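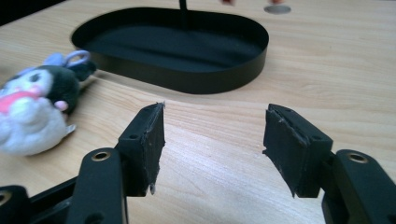 Estimating from user stories: speaker notes

Siham Nasr, Gendstead
July 16, 2023

Slide 1. Title
Introduce self. Mention that the slides are on the Gikitz share and that the data set is available on request. Questions at the end.

Slide 2. Scope
Story-based estimates for maintenance releases only. New builds are excluded. Function points are not covered in this talk; Moataz Morsy has that in the session after the break.

Slide 3. The data
Source is the Prillurari billing system, one team, 14 releases. 106 stories closed with both an original estimate and recorded effort. Stories without recorded effort were dropped before analysis. Say this early, as it was the first question last time.

Slide 4. How the team sized work
Planning session at the start of each release. Modified Fibonacci scale, capped at 13. Anything larger was sent back to be split. Sizes were not revised once work began, even where the scope moved. That rule was unpopular but it keeps the original estimate usable.

Slide 5. Scatter plot, size against hours
Pause here. Point out the overlap between threes and fives. The two groups cannot be separated on recorded hours. Eights are distinct. The single point at the top right is the tax table migration, 100 hours, sized as an eight. It stays in the set.

Slide 6. Where the error comes from
Read the category labels aloud, the font is small.
Interface changes: estimates ran low. Most of the overrun was logged against waiting for test environments.
Report changes: estimates ran high.
Batch jobs: no consistent direction.
Do not quote a single error figure for the whole set. The mix of categories differs from release to release.

Slide 7. Change introduced in February
Definition of ready now includes a named test environment. Stories without one are not sized. Planning was also limited to 60 minutes. Both changes went in together, so their effects can't be separated with this data.

Slide 8. Comparison with Salem
Skip if running behind. The Salem team records effort by task, and their totals include code review. Ours do not. Compare rank order only.

Slide 9. Recommendations
Keep the original estimate in its own field and lock it.
Record effort by story, including rework.
Merge threes and fives if your own plot looks like slide 5.
Review by category at the end of each release.

Slide 10. Open items
Treatment of defects raised against closed stories. Currently logged as new work with no size, which understates effort on the parent story. Moataz has a draft rule for linking them. Ask whether anyone in the room has tried this.

Backup slides
11: field definitions. 12: full table by release. Go to 12 if asked about team turnover.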